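How Does a Robot Learn to Go for a Walk?

Think back to when you were learning to walk down a sidewalk without bumping into things. You had grown-ups to hold your hand, and you had lots and lots of tries (and probably a scraped knee or two!). A robot that travels on paths has to learn as well, and it learns from examples.

At Tinasthorpe, the team behind a little path-following robot called Flameck has been gathering examples since June. Each one is a short recording of a path, and so far there are 163 of them. Some come from shady places, some from sunny ones, and some from the tricky spots where sun and shade are all mixed up together.

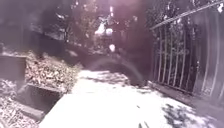
A sunny path with a railing on one side and a big bank of dry leaves on the other.

You know right away that a leaf's shadow is flat and you can step on it. A robot doesn't know that yet! To a computer, a dark patch might be a hole, or a puddle, or a sleeping cat. So people go through the recordings and mark them, a bit like coloring in a map: path, railing, leaves, shadow. Marking one recording takes almost 9 minutes, and two people check each one, in case somebody got sleepy and colored a shadow as a wall.

Then the computer studies the marked examples over and over, making guesses and fixing its mistakes.

Try it yourself! Go outside with a grown-up, find five shadows, and see if you can tell what made each one.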